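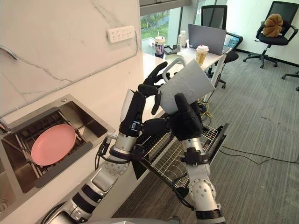
# Tolentino-vaisselle

Lexique et annotations en français pour la vaisselle et le rangement autour de l'évier. Le dépôt contient 1 234 phrases courtes, rattachées à 80 noms d'objets, de meubles et de parties de meubles. Les phrases portent sur ce qui se trouve dans la cuisine et sur ce qu'on en fait : poser, incliner, vider, égoutter, ranger.

Version du 07/10/2020. Rédaction : Marilou Yap. Relecture : Innes Buchanan.

## Contenu du dépôt

- `lexique.csv` : un nom par ligne, avec genre, pluriel, variantes admises et variantes refusées
- `phrases.tsv` : identifiant, phrase, noms utilisés, initiales de la personne qui a rédigé
- `desaccords.md` : les cas discutés, avec la décision prise
- `ancien/` : le lexique Praton, conservé pour les correspondances

Tous les fichiers sont en UTF-8. Les tabulations à l'intérieur des phrases ont été remplacées par une espace.

## Choix de vocabulaire

Le lexique Praton mélangeait l'évier, le bac et la cuve. Nous avons gardé **évier** pour l'ensemble encastré dans le plan de travail et **bac** pour chacun des creux. « Cuve » reste une variante admise. « Lavabo » est refusé partout.

**Égouttoir** désigne le support en fil métallique où l'on met la vaisselle, qu'il soit posé, suspendu ou monté en tiroir. **Grille** désigne les barres parallèles placées dans un bac. Quand on ne peut pas trancher, on écrit « grille », avec la mention `incertain` dans la dernière colonne.

Pour ce qui se boit, il y a trois entrées :

- **mug** : récipient à anse, haut, à parois droites ou presque
- **tasse** : récipient à anse, plus bas ou évasé
- **gobelet** : récipient sans anse, ou dont l'anse n'est pas visible 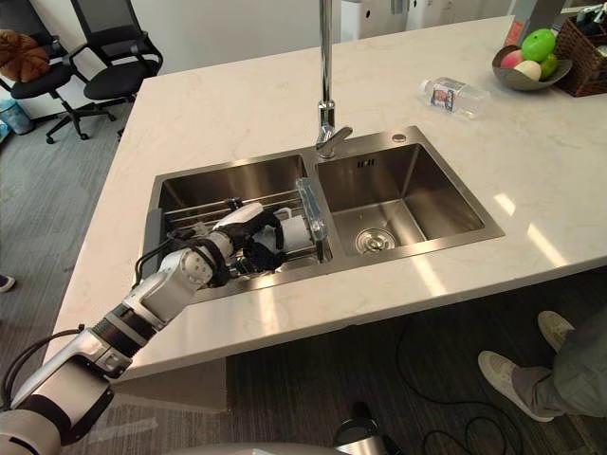 *Évier à deux bacs : gobelet blanc couché et récipient transparent dans le bac de gauche, bac de droite vide.*

Le dernier cas de la liste a causé le plus de reprises. Un mug couché dont l'anse est cachée est noté `gobelet`, même si l'anse se voit ailleurs dans la série. La phrase décrit un moment, et on ne corrige pas une entrée à partir d'une autre.

Les matières ne sont indiquées que si elles sont sûres. On écrit « récipient transparent » tant qu'on hésite entre verre et plastique. Même règle pour le plan de travail : « blanc veiné de gris » convient, « marbre » demande une confirmation de la fiche de la cuisine.

## Rédaction des phrases

Une phrase comporte un verbe et au plus deux noms du lexique. Elle est au présent, sans sujet quand c'est possible :

 incliner le mug au-dessus de l'égouttoir
 poser l'assiette rose sur la grille
 redresser la bouteille sur le plan de travail

On n'écrit pas « laver » pour un objet simplement placé dans l'évier. On n'écrit pas non plus « propre », « sale », « mouillé » ou « sec ». Ces mots figuraient dans une partie des phrases Praton et ont été retirés en novembre, pendant la reprise.

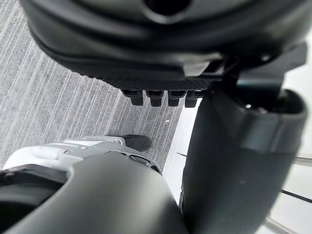
Les couleurs sont prises dans une liste fermée. « Gris clair » et « gris foncé » y figurent, « anthracite » non. Le chrome et l'inox sont des matières et vont dans la colonne correspondante, jamais dans celle des couleurs.

La gauche et la droite se comprennent toujours du point de vue de l'image. Pour les deux bacs d'un évier, on précise « bac de gauche » ou « bac de droite ».

## Limites connues

- Environ 70 phrases emploient encore « plat » pour « assiette ». Elles sont marquées `a_revoir`.
- Les couverts sont peu représentés. Le lexique distingue la cuillère à soupe de la cuillère à café, mais la plupart des phrases disent seulement « cuillère ».
- Les placards hauts n'ont presque pas de vocabulaire propre.
- Les régionalismes n'ont pas été relevés, à l'exception de « linge à vaisselle » et « essuie », admis pour **torchon**.

## Correspondances

La table Tekmont donne les équivalents anglais. *Sink* y renvoie tantôt à l'évier, tantôt au bac, et il faut vérifier à la main. Les identifiants commençant par `W` viennent de la liste Wosta et n'ont pas été renumérotés.

Pour proposer un nom, ajouter une ligne à la fin de `lexique.csv` avec le statut `propose` et au moins une phrase d'emploi dans `phrases.tsv`. Les propositions sans phrase restent en attente.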